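Chapter 3
Deciding What to Do Next

Every planner begins life as an optimist. Given a tidy list of objects and a goal, it produces a tidy list of steps, and the trouble starts when those steps meet a table. In Chapter 2 we built Plurkamau, a small perception module that turns camera pixels into named objects with poses. We now have to do something with its output.

Consider the job we will carry through this chapter: the goal is "banana in basket," and there are two arms to share the work.

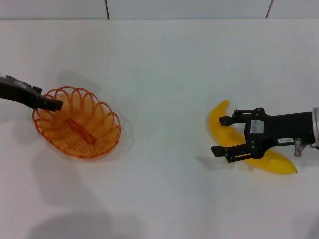

Figure 3.1. Two grippers, one basket, one toy banana. The basket already holds an orange object.

A person would solve this without putting down the coffee. Our software must first settle which arm moves, whether the other should get out of the way, and what "in" means for a basket made mostly of holes. Gregor Lindsay's first planner at Vanthorpe took 21 seconds to answer the last question — and answered it wrong.

Section 3.1 defines states and actions. Section 3.2 adds a second arm, and with it most of the bugs.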